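The refill shop at the end of the street

Paula Manole opens her shop in Korby at eight in the morning, but she is there from six. "The first two hours are for the jars," she tells me. "When the customers come, I want to talk with them and not to wash."

We sit behind the counter, on two chairs which do not match, and she pours tea from a thermos. The shop sells soap, vinegar, oil, rice, lentils and shampoo, all without packages. People bring their own containers, she weighs them empty, fills them and weighs them again. It is a simple business and, she admits, a slow one. 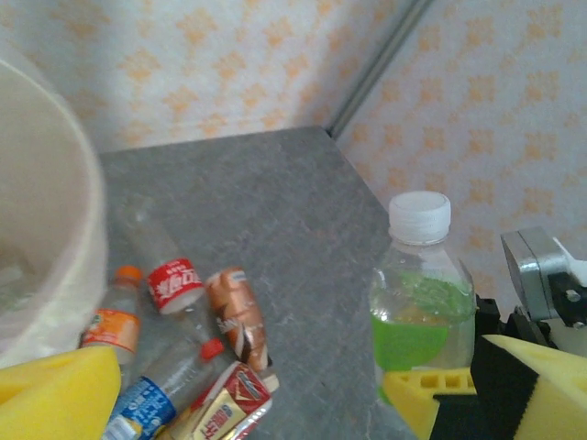

Gray tabletop and a white bin.

She did not plan to be a shopkeeper. For many years she did the accounts for a furniture company in Vollcombe, and she still keeps her books by hand, in green ink. The idea came from her grandmother's village, Căpraru, where she spent her summers as a child. "We had one bottle for oil. One! It had a cork and a string on the neck, and if you broke it you were in big trouble," she says, and laughs. "I think I was twelve when I first saw somebody throw away a good bottle. It was in the city, at my aunt's. I took it out again and put it in my suitcase."

When she rented the place, it had been a shoe repair shop and the smell of glue stayed until spring. She paid for the shelves with her savings. In the first January she had days with four customers, and one of them only wanted to know where the shoe man went.

"I was sitting there with 26 kinds of tea and no people," she says. "Now I have less tea."

What changed the matter was shampoo. She had bought one barrel from a small maker in Punow, almost as an afterthought, and it was sold out before the month ended. Customers who came for shampoo began to bring a second container for dish soap, then a third for rice. She still does not understand why it was not the rice first.

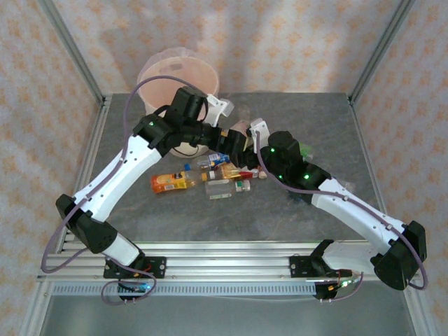

The question of bottles

Every shop of this kind has to decide what to do with people who come with empty hands. Paula tried paper bags, which are fine for beans and useless for vinegar. Then she asked her regular customers to leave their spare bottles with her. In a few weeks she had 200 of them and no place for her coat.

She learned to be strict. A bottle which held bleach or motor oil is refused, even if it looks clean. A bottle with a narrow neck is accepted only with its own cap, as the caps are impossible to match later. Plastic that has gone cloudy she sends for recycling. "People get offended sometimes," she says. "They washed it, they carried it on the bus, and I say no. So I give them a tea and then I say no."

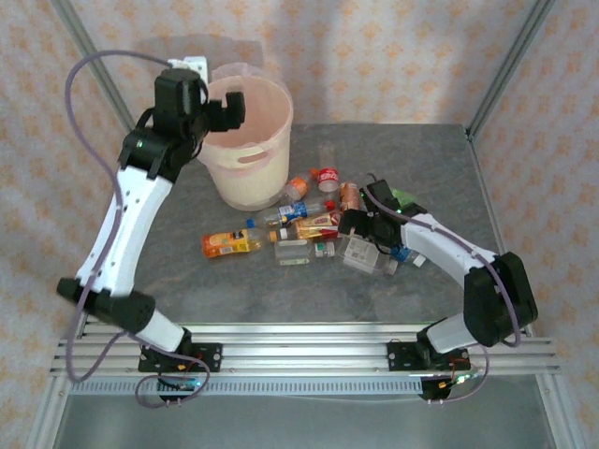
Alina Ghiță thinks the rules are too hard. She told me, while her jar was being weighed, that a cloudy bottle is still good enough for floor cleaner, and that half of her kitchen would not pass the inspection. Paula heard this from the other side of the counter and shook her head without turning around.

The two of them have had this discussion before. It has not stopped Alina from coming, and she left with lentils, vinegar and a small bag of bay leaves that she had not planned to buy.

I ask about the prices. Paula does not pretend that everything is cheaper with her. Rice costs a little more than in the supermarket, soap costs less, and spices cost much less, because most people need one spoon and not a whole packet. She writes the supermarket price next to her own on the labels, also when it is not to her advantage.

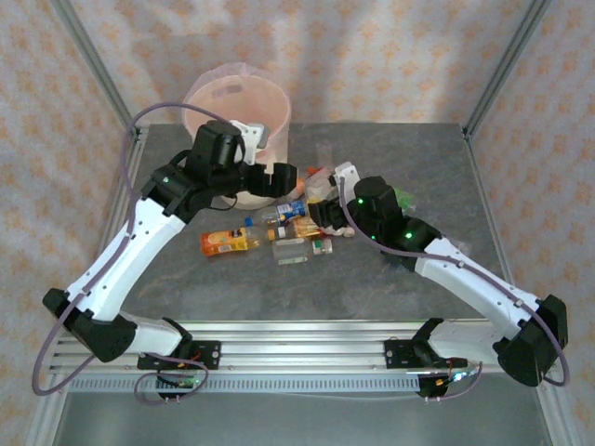

The supermarket prices she checks herself, walking along the shelves with a notebook. Once a manager there asked if she needed help. "I said yes, your oats are in the wrong place," she says. "And they were."

She would like to open a second shop in Vollcombe, near her old office, but the rents are high and she does not want a loan. Maybe a van, she says – two afternoons a week, only soap and shampoo. She has already asked a neighbor what a used one would cost, and did not like the answer.

The bell on the door rings and a man comes in with a pickle jar under his arm. Paula puts down her cup and asks him if he remembered the lid.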